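Warum schläft mein Fuß ein, obwohl er gar nicht müde ist?

Trandatance – Die Seite für Leute, die dauernd fragen
Von Octavian Bucur
3. Dezember

Du sitzt auf dem Boden, ein Bein unter dem Po, und liest. Das Buch ist gut. Irgendwann willst du aufstehen, weil jemand zum dritten Mal »Essen!« gerufen hat, und stellst fest: Da unten hängt etwas an dir dran, das sich anfühlt wie ein nasser Sandsack. Du schaust nach. Es ist dein Fuß. Er sieht aus wie immer, er antwortet nur nicht mehr.

Kurz danach antwortet er doch, und zwar mit Ameisen.

Seit dem letzten Januar sind bei mir 107 Briefe mit Fragen zum Körper angekommen. In erstaunlich vielen ging es um eingeschlafene Füße, in einem um eine eingeschlafene Pobacke. Dem Absender sei gesagt: Das geht, und es funktioniert genauso.

Wer schläft da eigentlich?

Niemand. Füße schlafen nicht. Sie haben keine Augen, die sie zumachen könnten, und geschnarcht hat auch noch keiner. Eingeschlafen sagt man nur so, wahrscheinlich klingt es netter als »Mein Nerv ist gerade eingeklemmt«.

Damit wären wir bei den Nerven. Nerven sind so etwas wie die Leitungen deines Körpers. Sie laufen vom Gehirn durch den Rücken bis in die Zehenspitzen und wieder zurück. In die eine Richtung schickt das Gehirn Befehle: »Großer Zeh, wackeln!« In die andere Richtung melden die Füße, was los ist: »Boden kalt. Socke verrutscht. Bin auf Baustein getreten, wiederhole, Baustein!«

Das geht so schnell, dass du davon nichts merkst. Du denkst bloß »Aua«, und hinter diesem Aua steckt eine Menge Arbeit.

Was beim Draufsitzen passiert

Wenn du lange auf deinem Bein sitzt, drückst du auf die Nerven darin. Ein bisschen Druck macht ihnen nichts aus, sie sind ja Teil eines Menschen und an allerhand gewöhnt. Wird es aber zu viel und dauert es zu lange, kommen die Meldungen nicht mehr richtig durch. Der Fuß ruft, und oben hört man nur die Hälfte. Oder gar nichts.

Dazu kommt, dass auch die Nerven selbst versorgt werden wollen. Winzige Blutgefäße bringen ihnen Sauerstoff und Zucker. Wer auf einem Nerv sitzt, sitzt meistens auch auf seinem Lieferdienst. Ohne Nachschub arbeitet der Nerv immer schlechter und hört schließlich auf, ordentliche Signale zu verschicken.

Viele Leute glauben, der Fuß schlafe ein, weil gar kein Blut mehr hineinkommt. Meine Großtante, Frau Billari, glaubt das bis heute und lässt sich davon auch nicht abbringen. Meistens fließt aber noch genug Blut in den Fuß. Beleidigt ist vor allem der Nerv, auf den du dich gesetzt hast.

Und woher kommen die Ameisen?

Das Kribbeln wird erst richtig schlimm, wenn du aufstehst. Das wirkt ungerecht. Schließlich hast du gerade damit aufgehört, deinen Nerv zu ärgern.

Stell dir eine Schulklasse vor, die eine halbe Stunde lang still sein musste. Jetzt geht die Tür auf. Reden die Kinder nun schön der Reihe nach? Eben. Beim Nerv ist es ähnlich. Sobald der Druck weg ist, wacht er auf und feuert erst einmal wild drauflos. Die Signale, die dabei im Gehirn ankommen, ergeben keinen Sinn. Das Gehirn sucht nach etwas Passendem und meldet dir: Nadeln. Brause. Ameisen, sehr viele, mit Stiefeln.

Nach und nach beruhigt sich alles. Ich habe es bei mir selbst gestoppt, auf dem Küchenboden, mit der Eieruhr in der Hand. Nach 93 Sekunden war das Schlimmste vorbei. Bei dir kann es schneller gehen oder länger dauern, je nachdem, wie du gesessen hast und wie spannend das Buch war.

Für so ein Durcheinander haben Ärztinnen und Ärzte natürlich ein eigenes Wort: Parästhesie. Man spricht es Par-äs-te-sie. Wer es beim Abendessen fallen lässt, muss damit rechnen, dass die Eltern nachfragen. Deshalb vorher diesen Text zu Ende lesen.

Das macht auch dein Ellbogen

Hast du dir schon einmal den »Musikknochen« gestoßen? Das ist die Stelle innen am Ellbogen, bei der man plötzlich bis in den kleinen Finger hinein summt und keine Musik hört. Dort läuft ein Nerv ziemlich dicht unter der Haut entlang. Beim Stoß bekommt er direkt etwas ab. Der Knochen kann nichts dafür, hat aber trotzdem den Namen.

Noch so eine Stelle gibt es außen am Bein, knapp unterhalb vom Knie. Wer lange die Beine übereinanderschlägt, drückt gern genau dort drauf. Erwachsene machen das in Sitzungen und tun beim Aufstehen so, als wollten sie sowieso noch einen Moment stehen bleiben.

Was hilft?

1. Lage ändern. Runter vom Bein! Das ist der wichtigste Punkt, eigentlich könnte die Liste hier aufhören.

2. Die Zehen bewegen, auch wenn sie sich anfühlen, als gehörten sie jemand anderem.

3. Warten und dabei komische Gesichter machen. Das ist erlaubt und kostet nichts.

4. Nicht gleich losrennen. Ein tauber Fuß merkt nicht richtig, wo der Boden ist. Man knickt leicht um, und dann hat man zwei Gründe, auf dem Teppich zu liegen.

Mein Nachbar, Herr Queiroz, schwört darauf, dem Fuß gut zuzureden. Schaden tut es nicht. Der Fuß hört allerdings schlecht, Ohren hat er ja auch keine.

Nachts im Bett

Manchmal wacht man auf, und ein ganzer Arm fehlt. Also, er ist schon da, er liegt unter dem Kopfkissen, aber er fühlt sich an wie ein Paket, das jemand dort abgelegt hat. Dann hast du wahrscheinlich darauf gelegen. Beim Schlafen dreht man sich zum Glück von ganz allein immer wieder um, und der Körper passt so darauf auf, dass nichts zu lange gedrückt wird. Auf einer sehr durchgelegenen Matratze oder mit dem Arm unter dem Kopf klappt das weniger gut. Hol den Arm mit der anderen Hand hervor, leg ihn neben dich und warte auf die Ameisen. Sie kommen auch nachts.
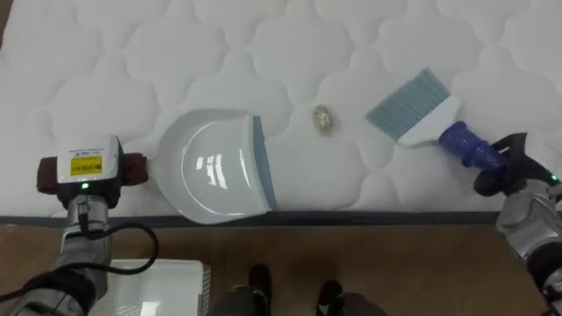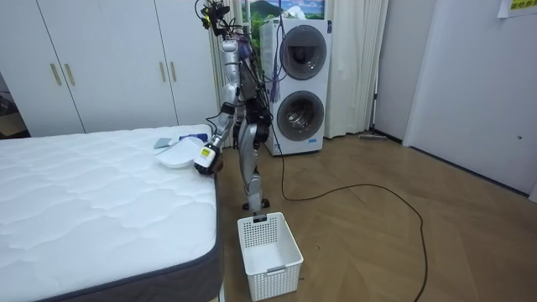
Weiße Matratze mit gesteppter Oberfläche

Ist das gefährlich?

Ein eingeschlafener Fuß, der nach ein paar Minuten wieder mitmacht, ist harmlos. Das passiert so gut wie jedem Menschen. Sag aber einem Erwachsenen Bescheid, wenn das Kribbeln lange nicht aufhört, wenn es oft kommt, ohne dass du auf etwas gesessen oder gelegen hast, oder wenn du Arm oder Bein nicht richtig bewegen kannst. Dann soll sich das jemand ansehen, der sich damit auskennt. Wird eine Stelle plötzlich taub oder schwach und bleibt es auch so, sagt man sofort Bescheid und wartet nicht bis nach dem Film.

Zum Ausprobieren

Mach die Augen zu und lass dir von jemandem mit einem Stift (Kappe drauf!) ganz leicht auf einen Zeh tippen. Welcher war es? Beim großen und beim kleinen Zeh liegen die meisten richtig. In der Mitte wird es peinlich, und das bei einem hellwachen Fuß.

In der Grundschule Fultstead haben 209 Kinder mitgemacht. Das Protokoll wurde mit Buntstift geführt und später teilweise als Serviette verwendet, deshalb gibt es leider kein Ergebnis. Die Kinder wollten danach noch wissen, warum man sich nicht selbst kitzeln kann. Die Antwort steht im nächsten Heft.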